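Oficina de Robótica em Casa
Apontamentos da sessão 4: dois braços, uma bancada partilhada

Nesta sessão tratamos da montagem de dois braços no mesmo suporte e da primeira tarefa com um móvel verdadeiro. Quem faltou na quarta-feira deve ler primeiro a folha da sessão 3, porque os termos são os mesmos.

1. Suporte e alimentação

O suporte Kamia tem de ficar nivelado antes de se apertar qualquer braço. Uma inclinação pequena na base parece inofensiva, mas cresce muito na ponta dos dedos. Cada braço leva a sua fonte própria. Experimentámos uma fonte única e o controlador reiniciou sempre que os dois cotovelos subiam ao mesmo tempo.

2. Cabos

Deixem folga em cada junta — uma curva larga, sem dobra apertada. O teste é simples: levar o pulso aos dois limites com a mão, devagar, e ver se o cabo puxa a ficha. Se puxa, refazer. Não usem abraçadeiras sobre a própria junta.

3. Software

O programa Brelel corre no computador da oficina e envia comandos a cada braço separadamente. O ficheiro de limites chama-se Alis e deve ser copiado antes de ser alterado. Valores com que começámos:

Velocidade máxima: 63 mm por segundo
Tempo de espera entre comandos: 300 ms
Tempo até à paragem automática sem resposta: 3.000 ms

Não aumentem a velocidade antes de ter dez repetições sem erro. A paragem de emergência fica sempre ao alcance da pessoa que observa, e esta pessoa não mexe no teclado.

4. Exercício: aproximação a uma cadeira com rodízios 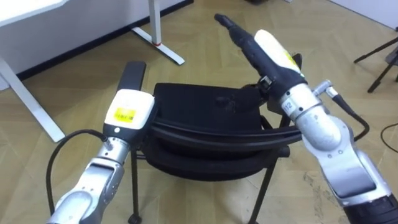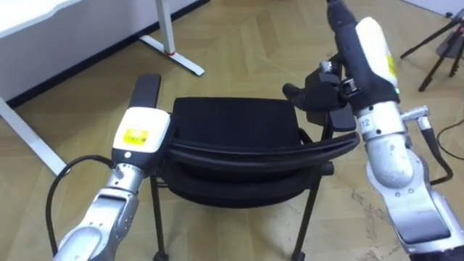

A dificuldade deste exercício está no contacto, que deve ser firme sem empurrar o objecto. Um móvel com rodízios foge ao primeiro toque mal alinhado. Comparem a posição do braço direito nas duas fotografias: na primeira, a pinça aponta em diagonal para cima e para a esquerda; na segunda, os dedos fecham sobre o canto superior direito da cadeira. Entre uma posição e outra, o vosso programa deve ter pelo menos um ponto intermédio, com a orientação do pulso já definida.

Para a próxima sessão: escrever a sequência de pontos do braço direito e trazer impressa. O grupo Ham começa pelo braço esquerdo.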